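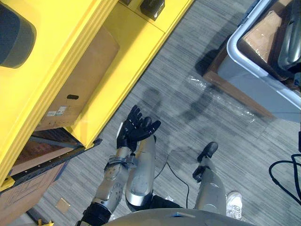

Yellow shelving, a cardboard box and a bin on its pallet, over gray striped carpet.

I have a weakness for bright yellow shelves, so I was grinning before I'd even put my bag down at Bretley. Fouad Bouazza runs the stockroom and he talks about boxes the way my uncle talks about trout (at length, with his hands!). His big thing is handles. A carton with a cutout gets moved when it needs moving, he told me, and one without gets shoved along with somebody's foot until a corner splits. Labels go low, near an edge, and bins live on pallets, end of story.

I went home to Huswood that September and redid my whole hall closet, which took me over 2 hours and most of a pot of coffee. The winter boots are on a pallet now. My sister thinks I've lost it, but she did ask where I got the shelves.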